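Things that still work, and why I've stopped tidying them

I've been trying to write this post since April and it keeps turning into a rant about kettles, so I've given up fighting it. Kettles first, then.

We've had 4 kettles since we moved to Nurnwood. The first one leaked, the second one leaked, the third had a lid that flew open whenever it felt like it, and the fourth is the one we've got now, which I bought second-hand at the Clondeck market from a man who wrapped it in a pillowcase. It's ugly. It has a dent in the side and the handle is a different colour from the rest of it, so somebody before me must have mended it. It boils water faster than any of the new ones did and I love it more than is sensible.

That got me thinking about how quick I am to get rid of things that look tired. I don't mean broken, I mean tired. I once threw out a perfectly good bread tin for being brown! My mother-in-law saw it in the bin and didn't speak for most of lunch.

My neighbour Heikki Keskinen is the opposite. He has a bicycle he bought when he was 19 and he still rides it to the shop, in all weathers, with a shopping bag on each handlebar (terrifying to drive behind). I asked him once whether he'd ever thought of painting it and he looked at me as if I'd suggested painting the dog. He oils the chain, he pumps the tyres, and when something wears through he goes to Väisänen's at the bottom of the hill and digs about in the boxes until he finds another one. The only bit he's fussy about is the saddle, and I've had the whole history of the saddle more than once.

So this spring I set myself a little rule. If a thing does its job, it stays, whatever it looks like. And if it only looks bad, I'm allowed to clean it but I'm not allowed to go shopping. I wrote that on the back of an envelope and stuck it on the fridge, where it was immediately covered up by a takeaway menu. 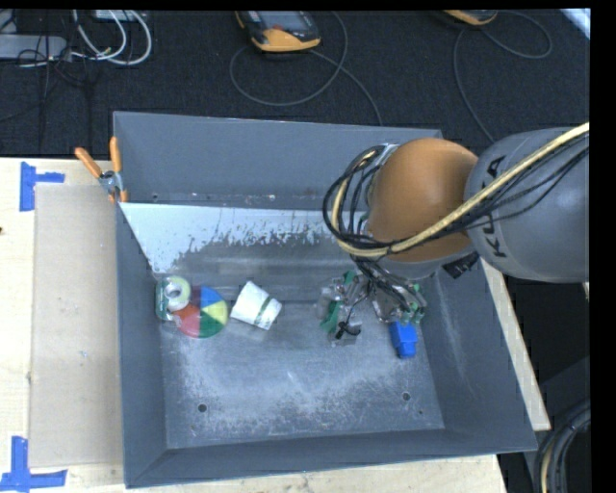
Scratched, flaking and still holding things.

The first test was the garden chairs. They've gone that silvery grey that people apparently pay extra for, and one of them wobbles. I spent a whole evening on it with a bit of sandpaper and a folded beer mat, and it now wobbles in the other direction. It stays. You just have to sit down with a bit of purpose.

Then the roasting tin, which I'd been hiding at the back of the cupboard whenever we had people round. I had a go at it with bicarb and hot water, left it overnight, scrubbed until my arm hurt, and got one clean patch the size of a biscuit. It looks far worse now, because you can see what colour the rest should be. The potatoes came out just the same.

The coat was harder. It's a Medener, dark green, and I bought it in 2000 with my first proper wages. The cuffs have gone and the lining is held in by hope. I took it to the woman who does alterations above the chemist and she turned it inside out, sighed, and said she could do the lining but I'd have to choose the colour myself. I chose mustard. I open it at bus stops now so that people can see.

I should own up to one failure. The toaster went. It was doing one side only – the left slice, never the right – and I did try, I lasted nearly a month of eating my toast in shifts. Then my husband came home with a new one and I didn't say a word. It has a button for crumpets.

Next on the list is the hall rug, which the cat has opinions about. If anyone knows how to stop the fringe unravelling without sewing (I really can't sew, see above, mustard lining, professional help), please leave a comment. I've heard glue mentioned and I'm a bit frightened of it.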